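Version 2 of Kedader is up, dated 2025-11-19, and it finally has all the soups in it!

# Kedader: home recipes in plain text

Kedader is a collection of 1672 home recipes, typed up from handwritten cards, notebooks and the backs of envelopes, and put into one tidy table. I started it to find my own flapjack recipe faster and got completely carried away. If you like old puddings, odd oven instructions or just want something cheerful to practise your spreadsheets on, please dig in.

## What you get

- `recipes.csv` — one row per recipe
- `ingredients.csv` — one row per ingredient line, joined to the first file by `recipe_id`

Both are UTF-8 with commas between fields and double quotes round anything that contains a comma. Fractions are written as `1/2`, never as the single character, after that little symbol broke on my old laptop once too often.

## Columns in `recipes.csv`

| Column | What it holds |
|---|---|
| `recipe_id` | A number that never changes between versions |
| `title` | As written on the card, spelling included |
| `source` | Pillivent, Lambert or Stirine (see below) |
| `course` | Soup, main, pudding, cake, preserve, drink, other |
| `serves` | Blank if the card doesn't say |
| `oven` | Copied as written, so you'll meet "fairly hot" a lot |
| `method` | The full method, line breaks removed |
| `notes` | Scribbles from the margins |
| `checked` | `y` if I have read it against the card a second time |

That's 9 columns, and `notes` is my favourite by miles. Somebody wrote "more lemon than this, always" next to four different puddings.

## Measures

Amounts sit in `ingredients.csv` under `amount` and `unit`, and I've left them as the cook wrote them. Ounces stay ounces. Cups stay cups, even when it's plainly a teacup.
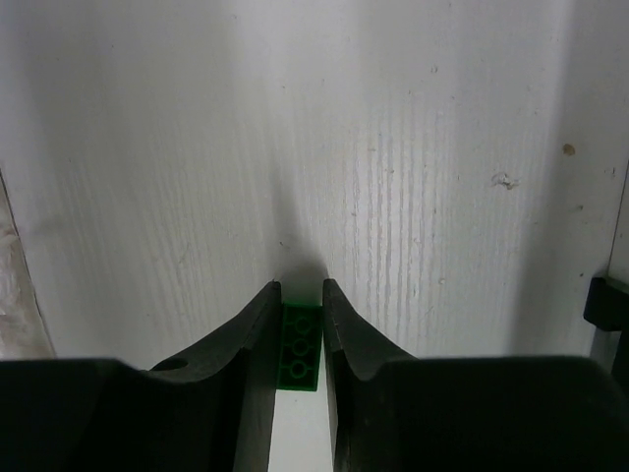
Small amounts were the most fun to sort out, as the cards use "pinch", "touch", "knife tip" and "dusting" quite freely. All four are kept as separate units. For `pinch`, think of the two dark gripper fingers, each rising to a narrow tip that faces the other: whatever you could hold between tips like those counts as one pinch, and a bigger helping from the whole hand goes under `handful`. Please don't turn either into grams and send it back to me — I'd much rather have the cook's word for it.

## Where the recipes come from

**Pillivent** is the big box of cards, mostly baking, with a glorious run of steamed puddings. **Lambert** is a pair of hardback notebooks, heavy on soups, chutneys and things to do with a glut of marrows. **Stirine** is a ring binder with a bit of everything, including drinks. The binder has lost its index, so its recipes are numbered in the order they were filed.

## Known problems

- The Lambert soups often leave out the salt altogether.
- "Tin" can mean a baking tin or a tin of something. Check the method.
- Some titles repeat. There are several recipes called just "Sponge", and they are all different.
- Methods longer than 3000 characters are split, with the rest placed at the start of `notes`. 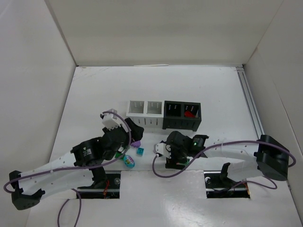

Can I cook straight from the table?

Most of the cakes and biscuits work well that way, but read the whole method before you switch the oven on. For preserves, use a modern tested recipe for the jar and storage steps, as the old cards are very relaxed about both.

## Corrections

Open an issue with the `recipe_id` and the word you think I've misread. Fixes go into the next version, planned for March, along with a proper list of the oven wordings. If you bake something from the set, tell me how it came out — I love hearing about it, flops included!

## Licence

CC BY 4.0. Credit "Kedader recipes" and mention the version number.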